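Vimirwood Bench Top, Light

Bench and Table Tops > Butcher Block > Light

Price shown at checkout by zip code
Sold by the top. Legs and frames are listed separately.

The Vimirwood Light is a butcher-block top for work tables, hobby benches and classroom stations. The surface is pale with a fine grain, and small parts are easy to find on it. It comes sanded on all faces and unfinished. You can oil it, varnish it, or leave it bare for dry work such as electronics and model building.

Size and load

Length: 50 inches
Depth: 27 inches
Load, spread evenly on a Prurar frame: up to 111 pounds
Edges: eased on the top side, square underneath
Holes: none drilled

Fitting

The top fits the Prurar fixed frame and the Prurar folding frame. It also fits most frames with a flat top rail. Drill pilot holes before driving any screws. Screws should go through the slotted brackets supplied with the frame, which let the wood move a little between summer and winter. Do not glue the top to a metal frame.

If you plan to clamp equipment to the edge, put a scrap of wood or a rubber pad under each clamp jaw. The surface will dent under bare metal.

Finish and care

Oil both faces on the same day. A top oiled on one side only may cup. Two thin coats of Trilidden bench oil are enough for general use, with a light sanding between them. Wipe up solder flux, ink and coffee right away. Marks in bare wood can usually be sanded out with fine paper, working along the grain.

Keep the top out of direct sun for the first few weeks. Pale wood darkens with light, and anything left standing in one spot can leave a lighter patch behind.

Delivery

Tops ship flat in a carton from our Dhillon warehouse. Two people should carry it. Open the carton within 2 days and report any damage with the label number. Lay the top flat in the room where it will be used and let it rest overnight before fitting.

Orders placed in December may take longer. Custom lengths are not available in Light at this time. Color and grain vary from one top to the next, and we can't match a new top to one you already own.

Returns are accepted on tops that have not been drilled, cut or oiled.
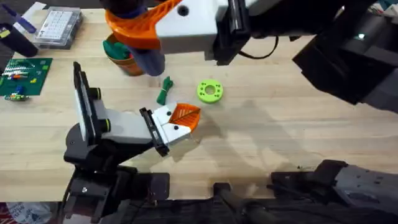
Nurhan Başaran: I left mine bare for the first year and it picked up a few coffee rings. They came out with fine sandpaper, but I'd oil it from the start next time. Does the Trilidden oil turn it much yellower?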